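Old office towers, opened up

Gallery - posted Wed 7 February

A set on the inside of old desktop computers. Most of these machines came out of a letting agency that closed its upstairs office, and a few were already on the shelf at Kirnotier, where Setareh Salehi and I sort and strip used kit. I like the way the office towers of that period were put together. The coloured plastic tells you what you are meant to pull, and most of it comes apart without tools.

The pictures in the first half of the set are still being scanned from prints, so for now the captions stand on their own and the one finished picture is near the end. I will add the rest as they are done.

1. Side panels, stacked
The stack by the door in July, before the scrap run. Setareh puts newspaper between them so the paint doesn't scratch, which matters if a panel is going back on a machine for sale.

2. Screws in a muffin tin
Coarse thread for cases, fine thread for optical drives. There is always a third sort that fits neither.

3. Memory, sorted
Two trays, tested and untested. The untested tray is the fuller one.

4. Fans
Taken out, brushed and laid on a towel. The bearings go before anything else does, and a dry one can be heard from the next room.

5. The long shelf
Cases waiting their turn, labels facing out. The shelf is 430 cm long and was put up for paint tins by whoever had the unit before us.

6. Dell tower on its side

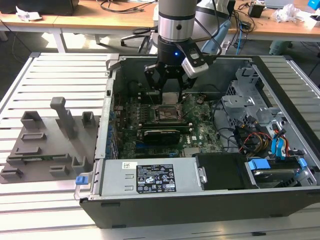
Rhys Prendergast

Dell tower with the panel off, lying on the slatted table. The processor socket is open in the middle of the green board, with the long memory slot just below it and a compact black graphics card under that. Blue marks the parts you handle - the clips down the expansion slots, the tab at the end of the power supply, the clips on the hard drive. The light blue cables curving over to the drive are SATA.

7. Power supplies
Weighed in by the crate. We keep any that test well and have the right plugs, and the others go for metal. A cable cut short makes a supply worthless to us, so please leave them long if you are bringing any in.

8. Drive cages
Good for very little once they are out of the case. Setareh has two on her desk holding post.

9. The last crate
Cables, mostly. We have been through about 600 of them this winter and the crate looks the same.

Prints of any of these can be ordered at the counter. Matt paper only, unframed.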